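Rekon bench kit from Plotitz: four months of taking desktops apart

Reviewed 2 July 2021

We strip and rebuild office desktops in a small unit at Fekcombe. Most of what comes through is ordinary business towers, and most of the work is the same few jobs: drives out, memory out, processor out, check, sort, and put back whatever is worth keeping. Plotitz sell the Rekon as a kit for that sort of shop. You get one arm, the control box, a set of task files for common cases and the drawings for the parts trays. The bench is extra.

We paid for ours. It cost more than a good second-hand van, and the yearly support plan adds £439 on top. There is a cheaper plan without phone help, which I would not take in the first year.

Setting up

The arm went on in a morning. Getting the first case model to run properly took the rest of the week. Each model needs its own task file, and you have to show the arm where the drives, the memory and the socket are before it will do anything useful. Plotitz supply files for a fair number of cases, but two of our three main ones were missing and we had to make them ourselves. The teaching screen is clear enough. The manual is poor and still refers to menus from an older version.

Get a slotted bench if you don't have one. Our old flat table let the cases creep a little during a long run, and a little is enough to miss a memory slot.

In use

The tower goes down on its side with the panel off, and the tray goes to the left of it. We printed our trays in grey from the supplied drawings. The pocket for the processor needed a light sanding on the first print and has been fine since. Drives in plastic caddies are the easiest job of all, as there is something to hold and a clear way out of the case.

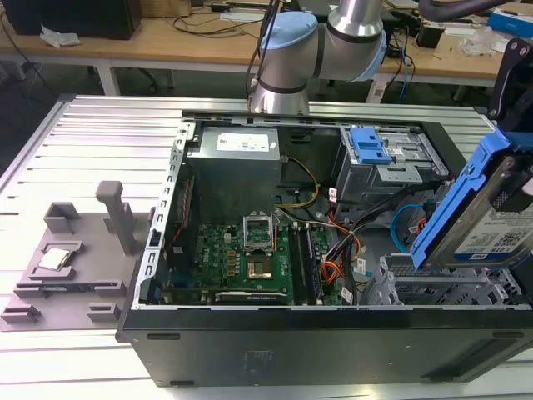

Ambaye, who have had a Rekon longer than we have, told us that they gave up on processors in the first month and only let the arm do drives and memory. In their view the time spent teaching each socket never came back, and one bent lever paid for a lot of hand work.

I can see why they stopped, but we have kept going. The retention bracket is the slow part, and we run that step at the lowest speed. Once it is up, lifting the chip and setting it in the tray is dependable. Putting one back is less so, and we still have a person check the seating before the bracket comes down.

Cables are the weak point. The arm does not cope well with a loose bundle lying across the memory, so someone has to tuck the wiring aside before each run. Plotitz say a later update will help. I have not counted on it.

Our log shows 1491 machines up to the end of June. Stops that needed a person were mostly cables, then tight caddies, then a tray left slightly out of place. We had one real fault, a failed joint sensor, and the part came in four days.

Noise and space

It is quiet enough to talk over. You need more room behind the bench than the leaflet suggests - we had to move a table back to stop the arm's cable rubbing.

Who it suits

If you handle fewer than 400 machines a year, do them by hand. At 3000 a year of only a few models, the kit should earn its place. We are between the two, and it has been worth it mainly for the drives. Mixed loads with a new model every day would be a misery.

Good: steady on drives and memory, tray drawings included, parts arrive quickly.

Less good: manual, missing task files, cables, price of the support plan.

Plotitz offer a trial at their own site if you send them your cases beforehand. Send the awkward ones.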